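Speaker notes: Surfaces, plates and cloths — care of small display bays
Sarkar Housekeeping Forum, morning session, 35 minutes including questions

Slide 1. Welcome
Thank the Forum for the invitation. State that the talk covers the upkeep of small three-sided bays with a patterned lining and a plain white top, as set up at the Drikgate site. Handouts are on the side table. Questions are to be kept for the end, except where a term is unclear.

Slide 2. Background
The Drikgate stores hold 3066 pieces of household ware, of which 860 are plates and dishes. Items are brought out in small groups and returned the same day. The written procedure runs to 5 pages and was last revised in September. Do not read it out; refer members to the handout.

Slide 3. The white top

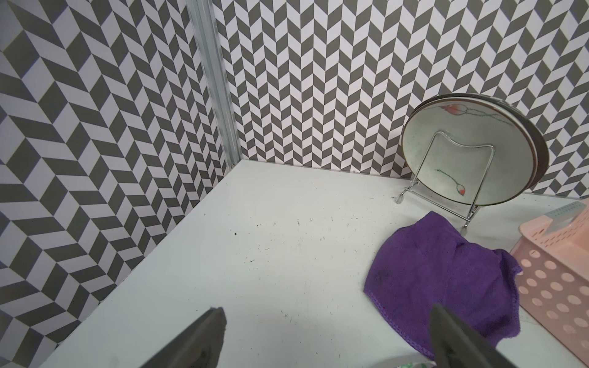
Photograph: Drikgate Collections Service

Pause before speaking. Ask the audience to look at the middle of the white surface. There are small dark specks and short fibres, with one larger speck lying apart towards the left wall. On a grey or wooden top most of this would pass unnoticed. A white top shows it plainly, and for that reason the procedure retains white.

Points to make:
Dust is lifted with a dry cloth first. Damp cleaning comes second.
Work from the back wall towards the open side.
The line where the wall meets the top, and the foot of the metal corner strip, are to be checked at each clean. Fibres gather against the ridges of the strip and around the screw head.
Plates are taken out before any cleaning starts. They are not to be moved along the surface on their stand.

Slide 4. Plates on a wire stand
Stay on the same photograph. The two plates stand upright, one behind the other. The front plate has a glossy white face with red buds and a thin green stem. Painted decoration of this kind should be wiped lightly and never scrubbed. Remind members that the rear plate is often forgotten, as only its darker rim shows. Both are to be lifted by the edges, front plate first.

If asked about stands: wire stands from Tindier are in use at two of our sites. The Service makes no recommendation between suppliers.

Slide 5. Cloths
Move on promptly; this section tends to overrun.

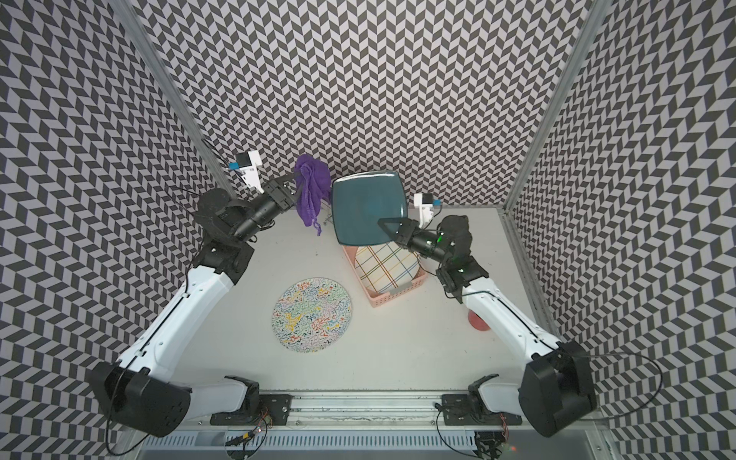 Purple cloth with a mesh texture, held up at the back left of the table.

The procedure asks for one colour of cloth for each task. Purple is for dry work on tops. An open texture picks up fibres well but also holds them, so cloths are shaken out away from the bay and washed every Monday. A cloth left bunched should be opened fully and looked over on both sides before it is used again.

The patterned walls are treated separately. Serkex wall lining may be wiped with a barely damp cloth, following the direction of the pattern. The metal posts at the corners are done last.

Slide 6. Records
Each clean is entered on the bay sheet with the time and initials. Marks which do not lift are to be reported the same day — please stress this — and left alone until seen by the site office.

Slide 7. Questions
Allow ten minutes. Spare copies of the bay sheet are in the blue folder.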